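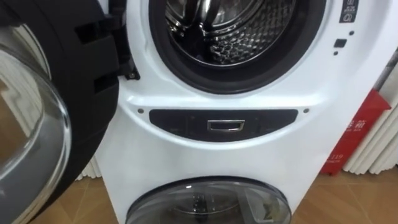 5. Loading and Running the Upper Drum

Welcome to the fun part! Your Matard stacked washer is leveled, plugged in and ready for its first real load. The upper drum is perfect for the small stuff you would never wait all week to wash - baby clothes, gym shirts, that one sweater everybody wants on Monday.

Before the first load, run one empty cycle with no detergent.

1. Swing the upper door all the way open until it stops. Don't hang towels or bags on it.

2. Run a dry cloth around the black rubber gasket, and reach into the fold at the bottom. Hair clips love it in there.

3. Empty the pockets, zip the zippers and turn printed shirts inside out.

4. Drop items in one at a time, shaking each one out as you go. Stop when you can still fit your hand flat above the pile.

5. Add detergent. One capful of Siltalora liquid is plenty for a small load.

6. Check that no sleeve or sock is caught on the gasket, then push the door closed until it clicks.

7. Choose a program and press start. Quick Wash takes 16 minutes, and it's a great one for lightly worn things!

Note: If the door won't latch, open it again and look for fabric near the hinge side first. A stuck drawstring is the usual culprit.

CAUTION: The glass bowl of the door can get very warm during hot programs. Keep small children away until the cycle ends, and wait 3 minutes before opening.

CAUTION: Never pull on the gasket to free a trapped item. Turn the drum slowly by hand and ease the fabric out.

After the last load of the day, leave the door open a few inches so the drum can air out. For monthly drum cleaning, see Section 8.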